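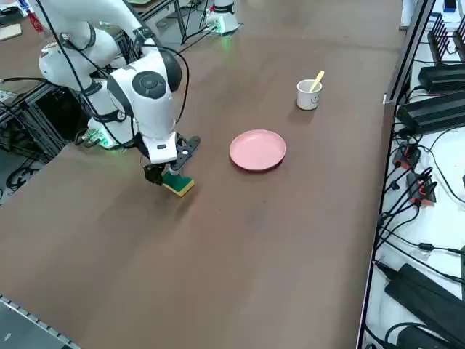

Garside Kitchen Skills Project
Progress report to the Serrano Fund
16 April 2019
Prepared by Alvar Haugen, project lead

1. Where we are

This report covers the second period of the grant. The work in this period was the unit on clearing and wiping a table after a small meal or a hot drink. The unit follows the one on laying a table, which was covered in our first report, and it leads into the unit on washing up, which starts in May.

The table unit is written and has been tried out with two groups at Garside. The instruction cards have been through three drafts. The third draft is the one we intend to print.

2. The practice set

We kept the practice set small. It is a pink plate, a white cup with a smiley face on it, a yellow spoon and a kitchen sponge with a green scouring side and a yellow foam side. We had planned to use a full place setting, but in the first tryout people spent most of their time deciding what to pick up first and got very little practice at wiping. With the smaller set they reached the wiping step within a few minutes.

The plain colors are deliberate. Several participants have low vision, and a white plate from our old stock was hard for them to pick out on a pale table. The pink plate on a brown tabletop has given no trouble. The cup is white as well, but the face on the side helps and people like it. We will keep it.

3. The wiping steps

The order on the cards is now:

Put the spoon in the cup.
Wipe the open part of the table, foam side down.
Wipe close to the plate without pushing it.
Move the plate and cup to the part already wiped.
Wipe where they stood.
Turn the sponge over only for a dried-on mark.

The third step caused the most discussion. Some staff wanted the table cleared completely before any wiping. That is how most of us would do it at home, but participants in shared housing often have to wipe near other people's things, and they asked to practice it. We have kept both versions. The cleared table is card set A and the table with items left on it is card set B.

The sixth step was added after the second tryout. The scouring side had been used on everything, including the finish of one of our own tables, which now has a dull patch. The cards show the two sides of the sponge in color, and the instructor goes over the difference at the start of each session.

4. Sessions and attendance

We ran 9 table sessions in the period. Attendance was steady in the morning group and uneven in the afternoon group, mostly because of a change to the bus timetable. We have moved the afternoon start back by half an hour and will see if that helps.

Participants who completed the unit were asked to wipe a table at home or in their housing and tell us how it went. Most did. The comment we heard most often was that the sponge at home was too worn to be any use, so we now give each person a new one when they finish.

5. Spending

The award for this period was $4,000. We spent $867 on materials, which covers the practice sets, replacement sponges and card stock for the drafts. A further $335 went to the Gulura print shop for color proofs. The rest is committed to instructor hours and to the final print run, which has not been invoiced yet.

We are under budget on materials. With your agreement, we would like to use the difference for drying racks for the washing up unit. A quote from Harilum is on file and can be sent on request.

6. Next period

The final cards go to print once the color of the foam side has been corrected. It came out closer to orange on the last proof. The washing up unit will use the same plate, cup and spoon, so people begin with things they already know. We still need to settle whether the sink sessions can be held at Garside, where the hot water supply is unreliable, or have to move to another building. I will write separately when that is decided.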